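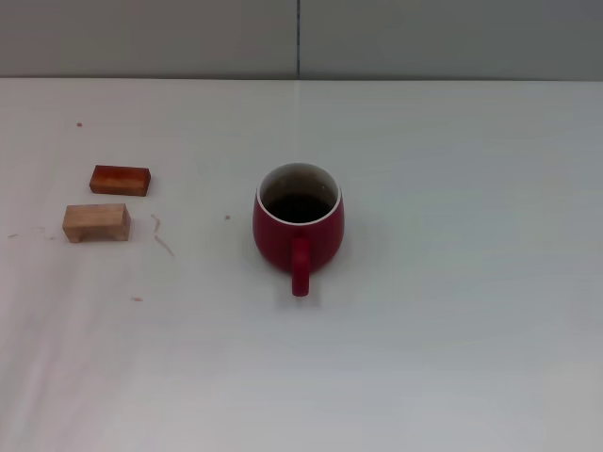 Table layout, block stacking task: red mug with dark liquid, two wooden blocks to its left.

Demonstration Methods board > Teleoperation and Hand Guiding
Thread: Mug left in the workspace for block stacking demonstrations

yejikoo_lab
Posted Wednesday, 9:12 AM
Members are invited to comment on a question of procedure. Our group at Storlow is recording remote-control demonstrations in which the operator places the dark block on top of the pale one. The September set was recorded with the table clear apart from the blocks. I propose that the mug remain on the table for the second set, so that the policy learns to leave it alone. The operator would be instructed not to touch it.
Ye-ji Koo

t_radwan
Posted Wednesday, 9:47 AM
I would advise against this. In our trials on the Baran arm, a fixed object beside the work became a landmark. The policy used the mug to find the blocks, and when the mug was moved, it reached for the wrong place. We discarded 1197 demonstrations. I also question the use of a mug with liquid in it during remote control. A delay on the link is enough to tip it.
Tarek Radwan

furkine_user31
Posted Wednesday, 10:20 AM
Mr. Radwan's result is consistent with a mug that was never moved during recording. Our practice is to change its position every 2 demonstrations, including positions to the right of the blocks and behind them. We have not observed the landmark effect under that schedule. I agree regarding the liquid.

yejikoo_lab
Posted Wednesday, 10:58 AM
Thank you both. The liquid will be removed before recording. I am less certain about moving the mug so often, as each change requires the operator to leave the control station.

zerkosska_ops
Posted Wednesday, 11:35 AM
Has hand guiding been considered? The person is already at the table and can move the mug between demonstrations. On the Zerkosska arm we found that the pale block is also easier to teach by hand. With a cutout along the bottom like that one, operators working remotely tend to close the fingers too low.

t_radwan
Posted Wednesday, 1:05 PM
Hand guiding puts the teacher's arm in the camera view, and the policy will not have that arm at run time. I do not accept it as a substitute where the policy works from images. Separately, please sweep the table. There are shavings between the pale block and the mug, and a clean table on the day of testing would then differ from the training set.

furkine_user31
Posted Wednesday, 1:31 PM
I disagree on the last point. A few shavings do no harm if some recordings have them and others do not. We sweep once per session and have 2565 demonstrations recorded on that basis.

yejikoo_lab
Posted Wednesday, 2:16 PM
We will remain with remote control. The mug will be emptied and moved every 31 demonstrations, at the operator's scheduled break. I note Mr. Radwan's objection and will record a further set without the mug for comparison.

t_radwan
Posted Wednesday, 2:40 PM
That interval is too long in my view. Please post the failure counts for both sets, listed by mug position.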